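**Brarkwood, 2022-09-04.** Paneo has issued revised handling rules for grippers used on loose granular samples. The document, numbered 1252, takes effect in September and applies to the Nutidon and Bugti cells. Jaw speed near the table is limited to 12 mm per second, and jaws must be inspected after every 83 cycles. Spilled grains are to be logged before the surface is cleared. Nobuhle Engelbrecht, who edited the text, said the old speed limit was set for solid parts.

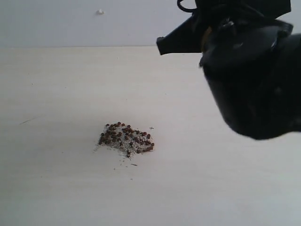

Do existing cells need new hardware?

Only a settings update is required, and the records must be kept for five years.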